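Search this site Go

Folding and packing T-shirts: FAQ

Do I need a table?
No. Any wide flat surface will do.

How many shirts fit in one bag?
The Sillov bag takes 14 if they are thin.

Fold or roll?
Either – rolls save space, folds crease less.
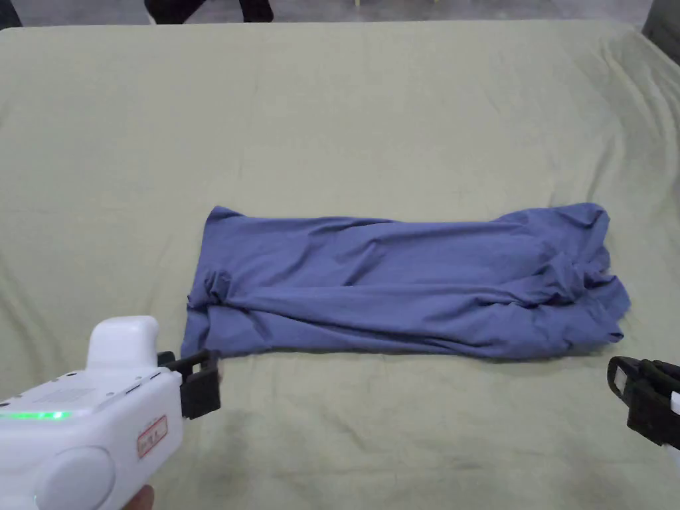
Azimi
Laundry editor, Vavby

Why is one edge of my bundle lumpy?
The top edge can be fairly straight while the lower one bulges, as on this blue-violet bundle. Open it, smooth the wrinkles and start over.

Last updated: September

Comments (2)
Does this work for long sleeves?
Rolled mine – fits fine.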